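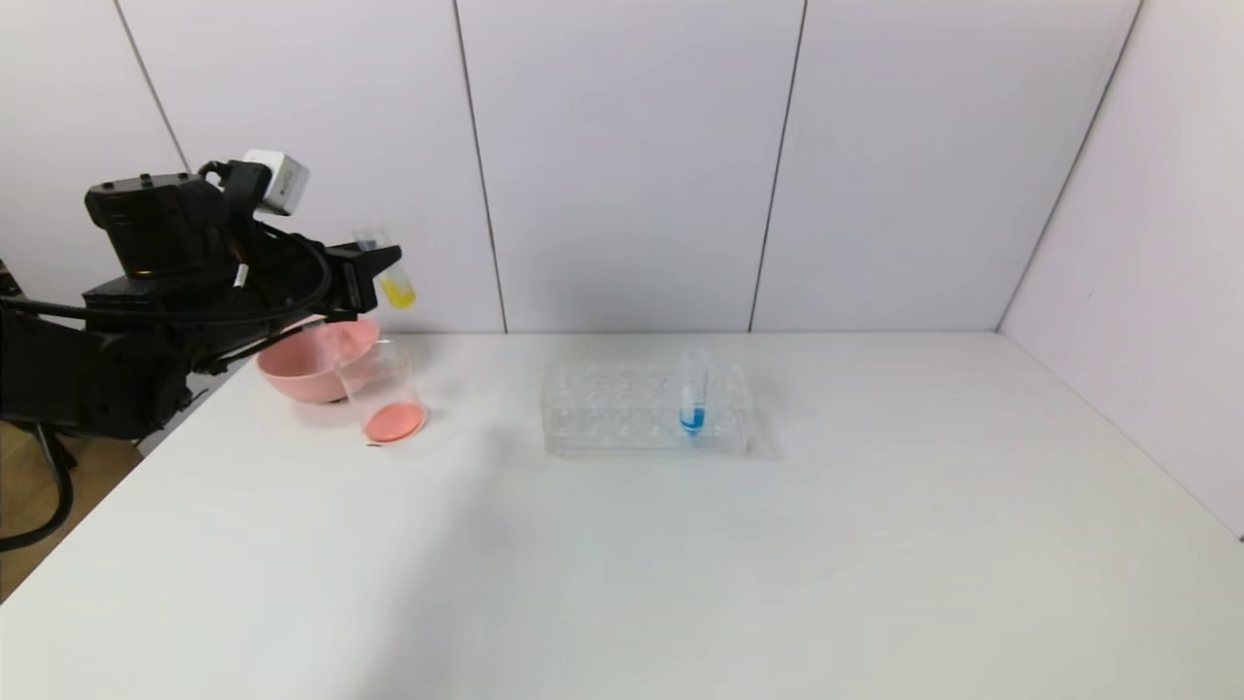

Figure 4. Clear plastic tube with yellow liquid, held at a tilt at the rim of a pink bowl.

4. Preparing and Connecting the Feed Tank

This section applies to the Brulano drip watering unit with the Lumby feed tank, part 1483. The frame, pump and main line must be in place before the tank is filled. Refer to Section 3 if the main line has not yet been flushed.

4.1 Before You Begin

Place the unit on a level floor within reach of a grounded outlet. The plants to be watered should stand no higher than the top shelf of the frame. Keep the power cord unplugged until step 9.

Caution: Plant feed may irritate the eyes and skin. Wear gloves when handling the concentrate and keep it away from children, pets and food. Do not use kitchen containers for feed and then return them to the kitchen.

4.2 Filling the Tank

1. Lift the tank lid and remove the foam packing from the float.
2. Move the float up and down by hand. It should travel freely over its full length.
3. Close the drain valve by turning it clockwise until it stops.
4. Add clean, cool water to the lower mark inside the tank.
5. Measure 50 mL of feed concentrate and add it to the water.
6. Stir slowly with the supplied paddle. Avoid splashing the float.
7. Add more water until the level reaches the upper mark.

Note: Always add concentrate to water. Concentrate poured into a dry tank can settle in the outlet and block the filter screen.

Water that has passed through a household softener is not suitable for most potted plants. If the only supply is softened, use collected rainwater or bottled water.
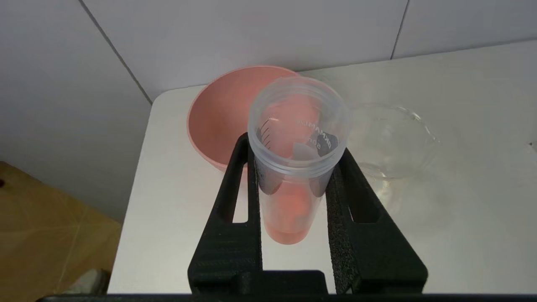
Feed strength should be set for the most delicate plant on the line, as all outlets draw from the same tank. Seedlings and ferns require half the amount given in step 5. Measure each dose in a separate cup and rinse the cup before changing to another product. A translucent cup with a threaded rim, like the one shown, is acceptable for this purpose if it carries clear volume marks; clean between the ridges of the thread, where dried feed can collect. Label the cup and store it with the concentrate.

4.3 Connecting the Line

8. Push the outlet hose onto the tank fitting as far as the collar and tighten the clamp by hand.
9. Plug in the power cord and turn the dial to PRIME. The pump will run and then stop.
10. Check each joint for drips. If a joint leaks, unplug the unit before tightening it.
11. Turn the dial to the desired schedule and close the lid.

The line supports up to 50 outlets. Longer layouts require a second pump — see Section 7.

4.4 Seasonal Use

Drain the tank in November if the unit is kept in an unheated porch or greenhouse. Leave the drain valve open and store the hose loosely coiled. Frost damage to the pump is not covered by the warranty.

Section revised 9/23/22. Technical review: Chanida Klinhom.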